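Workshop tips: recording demos for the pick and place model

Quick notes from the Drandeo bench, typed between runs. Will tidy later.

Do your sim episodes first. Cheap to throw away. We aim for 400 per task before anyone touches the real arm, and more than 12 bad ones in a batch means stop and look at the setup.

Move the start pose every time. Small shifts are fine. Same start over and over and the model learns the start, not the task.

Go slow near the table. Pause, line up, then down. Jerky corrections get copied faithfully, ask Bảo Lưu about his Wednesday batch.

Check the wrist view before you hit record. If the gripper covers the middle of the work surface, make sure you still get some of the recess outlines on either side. Otherwise back off a bit and start agian. 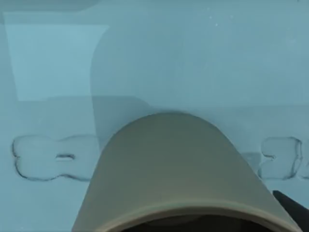
Should failed attempts be kept?
Keep them, in their own folder, marked as failed. Mixed in with the good ones they teach the wrong thing, but they're handy later for training a success check.

Breaks: every 15 minutes. Tired hands make wobbly paths.

Names: task, operator, episode number. No spaces. Trakutport chokes on spaces and wont tell you.

Don't trim the ends by hand. Dirow cuts idle time on import, set it to 4 seconds and leave it.

Write the task sentence before recording, not after. Short and plain, same wording all through the batch.

Back up before lunch. Tannous drive, not the desktop.

Still to add: lighting settings, what to do when the sim freezes on reset.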